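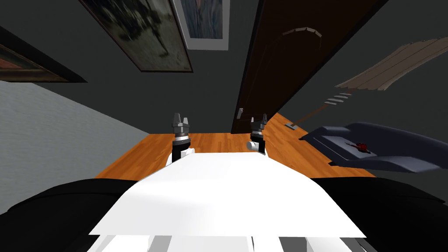
Fig. 1. Simulator view over the robot's chest panel, both grippers open and empty, door behind the right one.

3. What changes for the staff

Site: Tustow, linen and room service dept. The plan there is to hand room pickup to a two-arm robot, software from Stokex. Before any of that it gets practiced in simulation, and the people doing the practicing are the old floor staff. So that's who we talked to.

Main change = sitting down. Before, 17 rooms a shift on foot. Now a desk, a headset, short runs. Backs better, eyes worse. Two people said they miss talking to guests, one said she doesnt at all.

Logged runs in August: 2,262. Marked usable: 987. Staff are not paid per usable run but they can see the number on the board and it bothers them. We think this should of been discussed with them first.

Skills: knowing how to fold or where things go still counts, supervisors admitted this. Not in the job description though. Pay grade same as before.

Open points
- who does the rooms if the robot is down
- training hours, still unpaid for part timers
- survey from the Flonisen site not back yet, will add to section 4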